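# Chapter 8: Hems, Lengths and Proportion

A hem is the last part of a garment to be finished and the first part a customer notices when something is wrong. 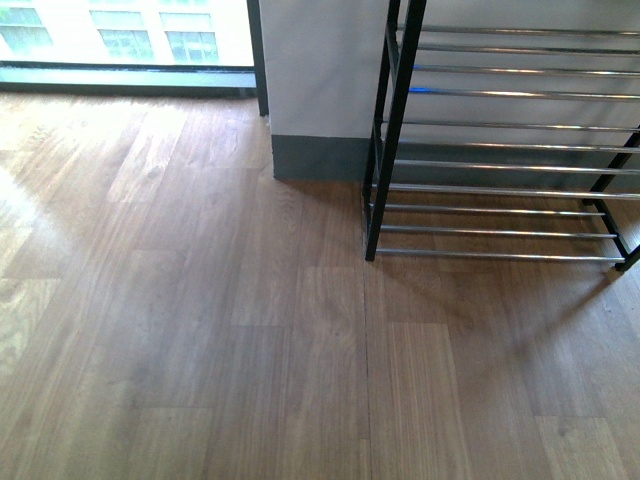

It sets where the eye stops, and so it changes how long the leg looks, how wide the hip looks and how formal the whole outfit feels. A skirt that ends at the widest part of the calf will look heavier than the same skirt ended two fingers higher.

In Chapter 7 you took body measurements over fitted clothing. In this one you will measure from the floor up. Floor measurements are used for skirts, dresses and wide pants, where the fabric hangs free of the body. Narrow pants are still measured along the inseam.

Before you start, have the wearer put on the shoes that go with the garment. A change of heel height means a new hem line, and the pins should come out and go back in.

The main case study follows the Jasora wrap skirt, made by a small workshop in Mevstead. The first run of 220 skirts was cut with a finished length of 75 cm in every size. Sales were good, but in June the shop sent back the larger sizes, where the front edge rose above the back when worn. Section 8.2 shows how the pattern was corrected.

**Terms used in this chapter**

- *Hem allowance:* fabric left below the finished edge to be turned up
- *Drop:* the amount a bias-cut edge lengthens after hanging
- *Break:* the fold a pant leg makes where it meets the shoe

Let any bias-cut skirt hang overnight before marking. Loose weaves may need longer. The drop table is on page 412.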